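4.2 Thread handling with the Kudavon wrist camera kit

The Kudavon kit was fitted to one instrument arm and assessed over 100 thread-handling trials by two operators (Gauthier and Lockwood), neither of whom had used it before November. Each operator worked first with the default exposure setting and then with the local exposure setting supplied by Todano. A trial was scored as failed if the operator lost sight of the thread for longer than 3 s. Six trials failed under the default setting and three under local exposure. All nine failures were logged while the thread lay over tissue in shadow.

Thread visibility therefore depends more on the background than on the thickness of the thread. In Figure 6 both strands running to the right of the jaws stay crisp against the brightly lit tissue, although the upper one is very fine and pale. The left side of the same view is dim, and we would expect a pale strand to be harder to follow there. Buyers of the kit should check the light position before changing the exposure setting.

Figure 6. Grasping jaws closed on suture thread, with a small open loop to the left.

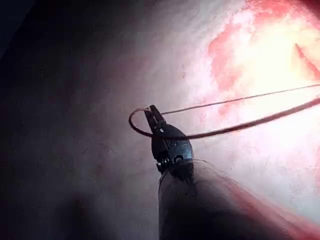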